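Flukbridge Toy Swap: table, baskets, bits and pieces

Posted Sep 5, 2022

Quick page before I lose the notes. Sorting is nearly done, swap is in October, doors at the Liltau Street side like last year.

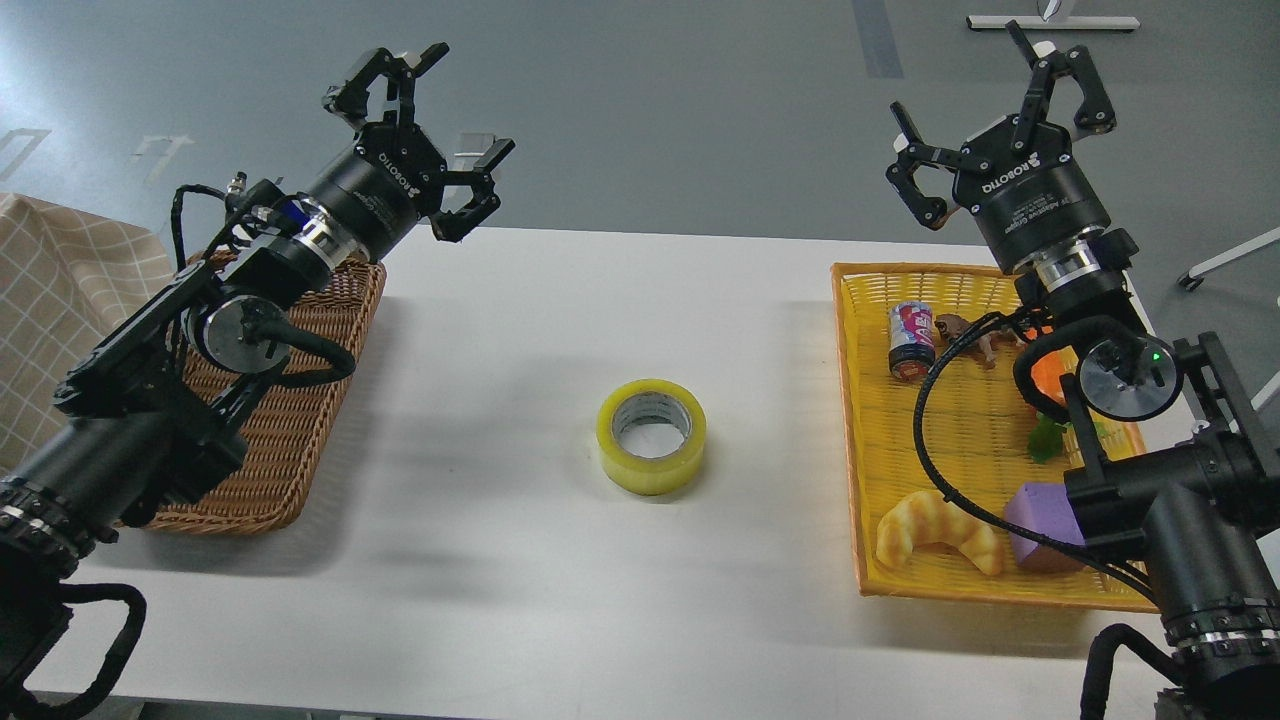
Anyway, 901 things on the list so far, and that's with a play food set counted as one. Last year's list stopped at 3,000 but we were counting every single plastic pea back then and it was madness. Not doing that again. Notes below go basket by basket, table by table, in the order I wrote them down, so excuse the jumping around.

The yellow basket
Pretend groceries, mostly. Croissant, orange fruit, something green and leafy, a little can with a red, white and blue label. Also a small brown animal, deer or dog, opinions differ. It goes with the farm stuff eventually. Leaving it in with the groceries for now, the farm box isn't open yet.

The croissant
Gets its own line. Golden, ridged, everybody's favorite. If you have one like it at home and are thinking of bringing it, please do, we had three families ask last year and one croissant.

The brown basket
Wicker, rectangular, decent size. Meant for doll clothes. Small dresses and socks get caught on wicker so an old pillowcase goes in first as a liner. If anyone has a liner that really fits, bring it along.

Packing tape
Clear, the yellowish kind. Good for closing boxes, bad for puzzle boxes, it takes the picture off with it when you peel. Use a rubber band on puzzles. Two rubber bands on the big ones.
Also fold the end of the tape over when your done. Please. I spent half of one morning scratching at a roll with my thumbnail.

Checkered cloth
Beige with light lines. One of the tablecloths for the little kids' corner, where the play kitchen goes. It needs hemming on one side and that's not going to happen before October. Fold it under.

The long white table
Groceries, kitchen things, tea sets. Wipes clean in a minute, so anything that might be sticky starts there. The other tables are for books and wheels.

Play food, more of it
Two bags still to sort. Keeping wood with wood and plastic with plastic, since the plastic gets washed in the sink and the wood only gets a damp cloth. Cutting fruit (the kind with velcro in the middle) has to be matched up before it goes out. Half a lemon is no use to anyone. Spare halves go in the jar by the kettle and we try again at the end.

Cans and cartons
Pretend cans are fine. Real empty cans, no thanks, even nicely painted ones, the rims are sharp. Egg cartons only if they're the toy kind. Cereal boxes stuffed with newspaper are okay and kids love them but they go flat in storage, so bring them on the day.

Farm and zoo
One box, still taped. From memory: cows, a lot of cows, a goat with a chewed ear, fence pieces that fit two different sets and therefore neither. I'll sort the fences. Don't sort the fences, I have a system.

Politis blocks
83 in the set according to the lid and I got to 83 on the second count! First time ever. They go out complete in their own tub and they go home complete, one family, no splitting. Lid is cracked at the corner, blocks are fine.

Remari train
Track all there, bridge all there, one engine. The engine used to have a battery and the door for it is missing, so it's a push train now. Runs great as a push train. Label says "push train" so there's no arguments.

Puzzles
Anything under 50 pieces gets counted. Anything over that gets a note saying not counted, good luck. Somebody donated a puzzle of a puzzle shop, which I want, so if it isn't on the table you know where it went.

Dolls and soft toys
Washed before they come in, please. We can't wash them here, there's one small sink and it's full of plastic carrots. Soft toys with beans inside can't go in a machine so just air them out on a dry day. Nothing with button eyes hanging off.

Books
Board books by the window, paper books on the shelves. Missing pages okay if it's a picture book and you say so inside the cover. Last year's sticker books were all used up, every one, sticker books with no stickers. No more of thsoe.

Dress-up
Hooks, not baskets. Capes in a basket turn into one big cape. There are 3 good hooks and a nail. Hats go on the shelf over them.

Baskets in general
We need more shallow ones. Deep bins look tidy and then the kids dump them out to get to the bottom, and who can blame them. With a shallow basket you can see what's in there and a two-year-old can reach it. The plastic ones with the open lattice bottoms are best, crumbs and sand drop right through (shake them outside, not over the floor I just swept). Wicker is nicer looking but it sheds little bits, so wicker for cloth things and plastic for food and figures.

Labels
Masking tape and marker. Not packing tape over paper, it leaves gunk on the baskets. Write big. Draw a little picture if you can draw, the kids who don't read yet do most of the putting back and they're better at it then the grown-ups.

How the swap part works
Bring up to ten things, get a ticket for each, take home the same number. A set is one thing. A bag of mixed play food is one thing. A single croissant is also one thing, see above. Leftover tickets are good all day but not next year, I still get handed green ones from ages ago.

Not taking
Car seats, anything with a cord, slime, anything that used to be slime. Magnets that come loose. Water toys you can't see inside.

Still needed
Shallow baskets, any color. Rubber bands. Another roll or two of tape. A tea set with more cups than saucers, to go with the one that has more saucers than cups. Toy vegetables, we're heavy on fruit and bread. Doll hangers.

Dropping off
Side door, between ten and noon, most mornings. Leave bags inside the porch and not on the step, it floods when it rains. If your bag has small parts put them in a second bag inside the first and tie it. Write "small parts" on it. Bring boxes if you've got them, flat is fine, we can tape them up here.

More when the farm box is open.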